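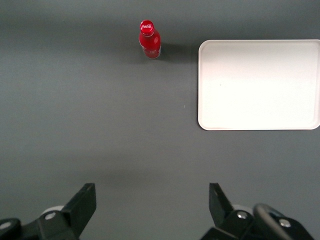
Which version of the Takow live album has the full encore?

Rekha Mittal
I'm trying to get the Takow live album with the complete encore. My download has 14 tracks and fades out during "Werness". A friend's copy keeps going into the duet with Javiera Aravena and then a slow piano song I don't know. Are there two editions, or is my download bad? I bought it in March.

Sille Bergmann
There are two editions. The first one went up the night the tour ended and fades where yours does. The second came out with the tour film and adds the duet and the piano song, which is called "Fliltel". Check the running time of "Werness" — if it ends in a fade you have the first edition. Buying one doesn't get you the other. I had to pay again.

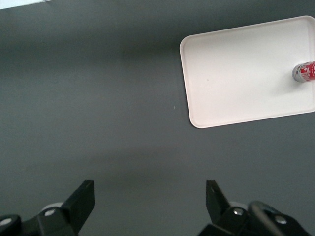 Ashok Thakur

Mostly agree with Sille, but the vinyl is different again. It has the duet and leaves off "Fliltel". Mine is number 906 of 2,151, on the Dixit label, and the sleeve lists the piano song even though it isn't on the record. I wrote to the label and never heard back. If you only want the duet, it was also sold as a single.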